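4.2 Equipment Planning and Unit Costs
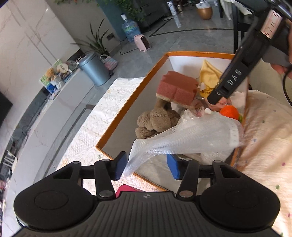

Figure 3. Collecting a bin-packing task in a home with two hand-held grippers. The box holds plush items, and a mesh bag lies across it.

The main line in our budget was hand-held grippers. We first priced a fixed two-arm station from Korness, but one station would have used up the money set aside for all sites. Hand-held units can be carried into a home and shared between operators, so we planned the purchase by operator pairs.

Each pair needs two working grippers. We bought enough for 5 pairs and kept two spare units at the Ridora office. Finger pads were ordered separately, in a lot of 400, and were budgeted as a consumable. The first order came in June and covered 47 homes. A second order, placed through Flitavport, covered the remaining 80, for a total of 127.

Props were a smaller cost than we had planned. Most objects were already in the homes, and the prop budget went mainly to boxes and soft goods. Shipping was the item we set too low. Units sent back to Işık for calibration were away longer than the quote allowed, and both spares were in use for most of the second round. For a project of this size we would now budget one spare for every two pairs and pay for return shipping up front.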